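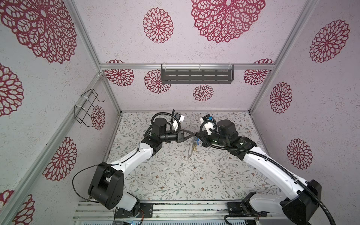
The two-armed cell at the Morilthorpe open day, with a small clear piece between the grippers.

Progress report to the Drinoner Fund: second quarter of the grant

Dear all,

I promised you a fuller account of the open day than the few lines I sent in March, and I am sorry it has taken me until now to sit down and write it. We opened the doors at ten in the morning and by lunchtime the car park at Morilthorpe was full, which has never happened before in my time here! Over 450 would have been a lovely round number to give you, but the sheet at the door says 453, and I am very happy with that.

The main demonstration was the pair of arms your grant helped us to set up, working with clear plastic pieces. You may remember from my last report that see-through things were the part of the plan I was most nervous about. Clivetti, who advised us on the cameras, had warned us that they would be slow going, and we told visitors so at the start of each session – I think people enjoyed it all the more for knowing it was difficult.
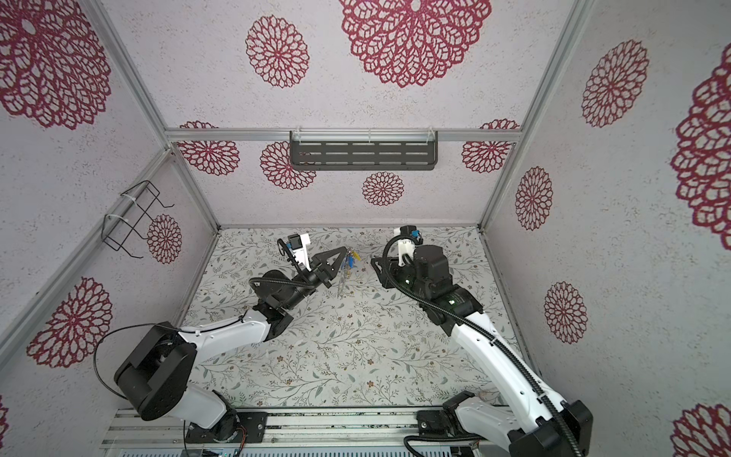

We ran eight sessions in all, each followed by questions, and the questions nearly always went on longer than the demonstration itself. Children wanted to know whether the arms ever got tired. Their parents asked about jobs, and we tried to answer that properly and without rushing, with help from two people from the packing floor at Özkan, who kindly gave up their afternoon and spoke very well about the sort of work they would gladly hand over and the sort they would like to keep.

On the money side, we had set aside £4000 for the day and have £874 of it left, mostly because the printing came in cheaper than quoted. With your agreement I should like to put the remainder towards a smaller visit for local schools in the autumn.
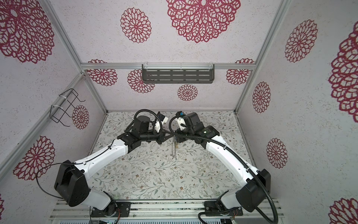 Aslı Ersoy wrote to us afterwards that she had come expecting something much faster and had ended up staying for three sessions, and that she would have liked a chair and a printed sheet saying what the arms were meant to be doing next. Both are fair points and both are on the list for the autumn, along with a microphone, as those at the back struggled to hear.

The detailed spending table will follow once the last two invoices are in.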